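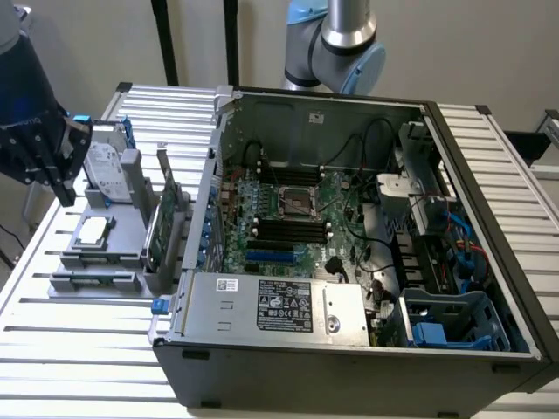 *Figure 1. The tower with its side panel off, CPU socket empty.*

## Teardown and Parts Sort, Unit 2 (August 2020)

So this is the part of the project I was most excited about! My task was to take one retired office tower from the Robichaud lab and write up what could be reused, what could be sold for scrap, and how long the job took. Start to finish it was 90 minutes, and I'd guessed 42 (oops).

The side panel was easy. What slowed me down was the cabling. The red and blue SATA cables run through the drive cage on the right, and I kept wanting to pull the cage first, which is the wrong order. Unplug, then pull. I wrote that on my Virex worksheet in big letters for next time.

I really like the blue release tabs and latches in this case. There's one at the power supply and one on the drive carrier in the corner, so you know where your fingers are supposed to go. My own computer at home is all screws and I've lost nearly half of them.

The memory sits in two banks, one on each side of the CPU socket, with white latches on the ends of the slots. I was nervous about the socket itself (bent pins are a grade killer in this class), so I closed the lever at the end and left it alone.

Parts went into the gray tray left of the case as they came out, then got logged in the Simolgate sheet. Still to do:

- test the power supply
- weigh the steel
- ask if the board can go to the October build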